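Fikalex Suture Practice Pad, Pale Finish
Nestach Training Supplies
Item no. 733
£26 each, in stock
Page updated 20/08/2025

I started selling these in January after going through far too many cheap pads that tore the moment you pulled a knot down, and the Fikalex is the one I kept going back to (so now it has the top shelf to itself!). It's a flat synthetic pad with a pale, smooth face, sold plain, and you make your own cuts in it wherever you fancy. Short, long, straight, a bit wonky, it's up to you.

What I like most is that you can get more than one wound on the same pad. Close the first, leave a decent gap, open another one underneath and carry on. You've then got your earlier stitches right there to compare with the new ones, and you'll see your spacing straight away, good or bad.

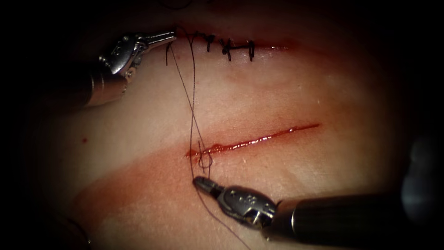 Using it with practice blood

You can use the pad dry, and for plain knot work I usually would. But a bit of red fluid in the cut makes it a different exercise altogether. The edges go shiny, it beads up along the slit and you have to look harder for where your bite is going. We stock the Bellini red in small bottles, and a few drops is plenty for one cut.

Do be warned that it will tint a pale surface. Wipe it early with a damp cloth and you'll get most of it off, but a pad that's seen a few sessions is going to have a pink patch or two, and I don't take returns on that account. It stitches just the same.

Thread and needles

Neither comes with the pad. I'd go for a dark thread every time on this colour, black for preference, as you can see each bite and each tail without squinting. A curved needle suits it best. The face layer has a bit of resistance on the way in and then gives, so let the curve do the work and don't shove.
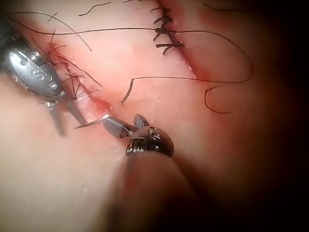
Black stitches across the cut, curved needle at the opening.

If you're buying everything at once, the Maldale thread pack goes nicely with it. It has 40 lengths in black, ready cut, and it's item 952 if you want to type it straight into the search box.

Working under a light

I get asked a lot whether the surface glares. It has a slight gloss, so a bright lamp straight overhead will give you a shine in the middle, and anything wet or metal will catch it too. Tilt the lamp or turn it down a notch. With a soft light it looks much fleshier, and I find that easier on the eyes over a long session.

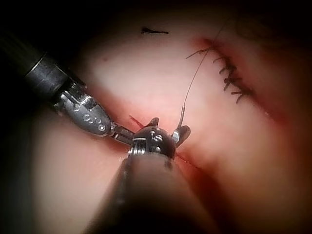

Looking after your pad

Snip your old stitches and lift them out with forceps, always pulling from the knot side. Pick up the offcuts as you go if you can bear to, because little bits of black thread get everywhere and they cling to the surface like cat hair.

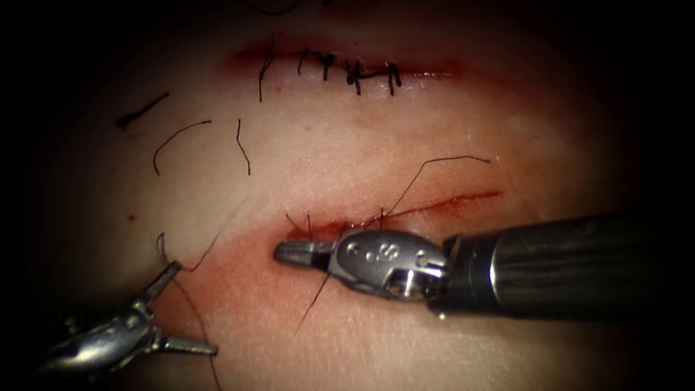 Store it flat, face up, out of the sun and away from radiators. Don't stack anything heavy on it, and give it a light dusting of talc if it starts to feel tacky. Cuts don't heal, obviously, but a closed one holds together well enough for you to work beside it.

For training use only. Orders placed before noon go out the same day, and if you need a box of them for a course, drop me a message through the contact form and I'll work out a price.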